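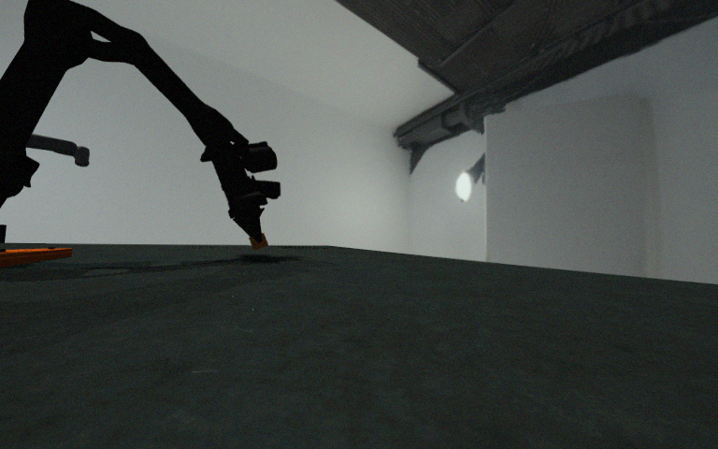

Orange tip just over the table.

Up before six for the first train to Ondton. Duarte was already on the platform with both tickets and no coffee. The 27 bus would have been cheaper, but it stops running past the river in July and we would have had to walk the rest.

Changed at Morais. The board gave us 28 minutes, and the train for the coast was on the far side, over the footbridge. Two elevators, one working. I bought cheese rolls from the stand under the stairs and we ate them standing up.

The coast line is single track after Cludach. We sat in the passing loop a good while waiting for the down train. Seats on the left are the ones to get — water nearly all the way. On the right it is mostly cutting and the backs of warehouses. The conductor was a man named Bernardo Amaral, according to his badge, and he told us the reserved car is never full and we could move up if we liked. We moved up. Wider seats, same windows.
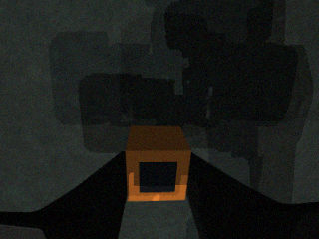 Orange cube, dark square in the front.

Got into Clorkari at 1:44. Luggage lockers are by the north exit and take coins only. Fernanda had written that the tram stop was across the square, but it has moved behind the post office. Day pass bought from the machine.

The room is small and faces the tracks. Duarte doesn't mind. I counted the freight cars on one train before supper and got to 80, then lost my place when the phone rang. It was Leonor, asking whether the return goes through Morais or the inland way. Inland, if the timetable in the lobby is current. I still have to check the last connection and wash two shirts.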